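Cleaning a Wardrobe Mirror Without Streaks

Updated 13 Oct 2026 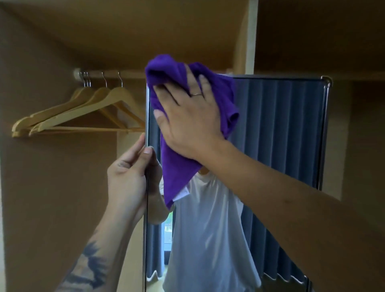 Zeyu Tang wrote in after the May version of this page to say that the cloth matters more than the cleaner, and that most streaks come from a cloth washed with fabric softener. Softener leaves a film on microfiber, and the film ends up on the glass. Wash mirror cloths on their own or with other microfiber, skip the softener, and let them air dry.

The rest of the routine is short.

Dust first. Wardrobes collect lint from sweaters and towels, and a damp cloth turns it into gray strings along the edge of the glass. Go over the mirror and its frame with a dry cloth, top to bottom.

Steady the mirror. If it is freestanding or only leaning, hold one side of the frame with your free hand while you wipe. Keep your fingers on the metal and off the glass, or you will be cleaning the same spot twice. Press with a flat hand. Fingertips through a thin cloth leave lines.

Use very little liquid. Spray the cloth, never the mirror. Liquid that runs down behind the frame gets at the backing and causes the black spots you see on old mirrors, and those can't be cleaned off. Plain water with a spoonful of white vinegar works for most jobs. For hairspray, use rubbing alcohol (70 percent is fine) on one corner of the cloth and dab at the spots before you wipe the whole thing.

Wipe in rows. Start in a top corner and go side to side, overlapping each row a little. Circles look thorough but they push the dirt around. Fold the cloth to a clean side about halfway down.

Finish dry. A second cloth, completely dry, takes off the haze. Do the frame last, including the corners, where dust packs in.

Check from an angle. Stand to one side and look across the glass with a lamp on. Smears that don't show from the front will show then.

While you have the wardrobe open, wipe the side panels and the floor of the compartment too. Leave the doors open for 10 minutes before you put clothes back, longer if the room is humid.

Things to avoid: paper towels with a printed pattern, scouring pads of any kind, and ammonia cleaners on a mirror with a painted or coated frame. Newspaper works on glass but the ink can mark a light-colored frame.

See also: Getting Musty Smells Out of Drawers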